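Subject: Re: Evaluation period for the Odik two-arm package
List: shared-equipment-review

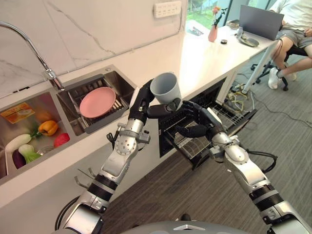
Odik on trial at the Urnness kitchen counter: cup in the left hand, right hand at the dishwasher opening.

To all subscribers,

The Jovine facilities office thanks the member site at Urnness for its questions, which are quoted in part and answered in turn.

> Our site has been asked to state by the end of February whether
> it wishes to join the shared purchase. Before we reply, we would
> like to know (a) what the monthly fee of 2,754 covers, (b) whether
> the hands are included or charged as an extra, and (c) whether
> the dishwasher routine is part of the standard package. Our
> kitchen staff have also asked how much counter space must be
> kept clear while the unit is working.

(a) The monthly fee covers the robot with both arms, the control software, remote support during office hours, and one service visit per quarter. It does not cover changes to the building. Sites that need an added outlet or a new cable route must arrange and pay for that work themselves.

(b) Both fingered hands are included. Replacement finger pads are not. Begum, the supplier, lists them at 129 per set and advises keeping one spare set on site. The trial agreement allows for two sets at no charge, and any site that has not received them should write to this office.

(c) The dishwasher routine is sold as an add-on under the name "Kitchen Tasks." It is open to all sites during the trial and will be priced separately afterward. The supplier has not yet given us a final figure, and we have asked for one in writing. Sites should not assume that the trial terms will carry over.

On counter space, the supplier's guide asks for a clear strip in front of the sink and free swing for the dishwasher door. Other items may stay at the far end of the counter. Cups, plates and play food are accepted as test objects under the guide. Glassware and knives are excluded until version 3 of the software is released.

We would also draw attention to the following points, which came up in calls with several sites:

Cables. Floor cables in the work area should be covered or taped before each session. The supplier's installer does this on the first day only, and after that it is the duty of the site.

Staff nearby. Persons not running the session may remain in the room if they stay outside the reach of the arms. The person running the session must have the stop button within reach at all times.

Records. Please use the short form sent with the welcome packet. Nearly half of the forms returned so far leave the "task ended by" field blank – this field is needed for the comparison between sites, and forms without it will be sent back.

The evaluation period remains 14 weeks from the date of installation. Requests to extend it should be sent to this office and not to Begum directly. Replies on the shared purchase may be sent to the list or to the office address, as each site prefers.

Facilities Office, Jovine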